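How to Submit a Death Notice Through the Skornance Online Form
Updated Jun 18, 2024

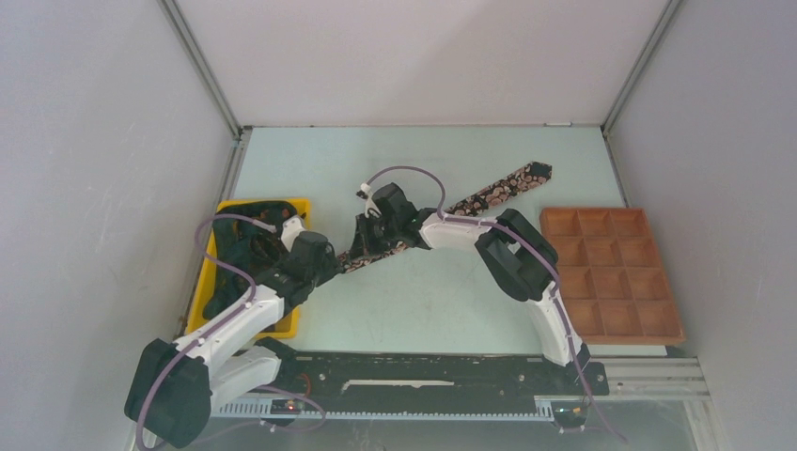

Who can submit a notice?
Submissions are accepted from the next of kin, the executor, or the funeral home in charge of arrangements. A friend or neighbor can write the text, but one of those three must be listed as the contact and must confirm the death.

Before you start
Have the following at hand:
Full legal name of the deceased, plus any maiden name or nickname to be printed
Date and place of death
Name and phone number of the funeral home
Service time and street address, if set
A credit card, unless the funeral home is paying

The form times out after 52 minutes without a keystroke. Write the notice in a word processor first and paste it in. Pasting removes bold and italic type. Accented letters are kept.

Step 1. Create the record
Select New Notice and enter the legal name. Put a maiden name in its own field. The system adds the parentheses, so typing them yourself will print two sets.

Step 2. Confirm the death
Enter the funeral home's phone number. Staff call the home before the notice is released. If no funeral home is involved, upload a copy of the death certificate as a PDF. Phone photos of certificates are returned.

Step 3. Enter the text
The basic notice holds 892 characters, counting spaces and punctuation. The extended notice holds 1,085. The counter below the text box turns red at the limit and anything past it is not saved.

Survivors are normally listed in this order: spouse, children, grandchildren, brothers and sisters. A spouse's name goes in parentheses after the relative's name, as in "Yaa Tsikata (Iddrisu)". Relatives who died earlier go in a separate sentence beginning "Predeceased by".

Leave out home addresses and the full birth dates of living people.

Step 4. Add service details
Use the Service fields, not the text box. Details entered there can be changed later without a new proof. If arrangements are incomplete, select Service Pending. For a service in July or later, fill in the year as well.

Step 5. Check the proof
A proof is sent by email to the listed contact. Read every name aloud against your own list. Have a second relative read it separately. Reply with corrections in one message, giving the line number for each.

Up to 4 rounds of corrections are included. Further rounds are billed at the rate shown on the order page.

Step 6. Approve and pay
Select Approve. The online notice is released once payment clears and the death has been confirmed.

Changing a notice after release
Spelling errors in names are fixed free of charge online. Printed notices cannot be changed, but a corrected notice can be ordered. Send requests to Aisling Duggan at the notices desk, with the order number in the subject line.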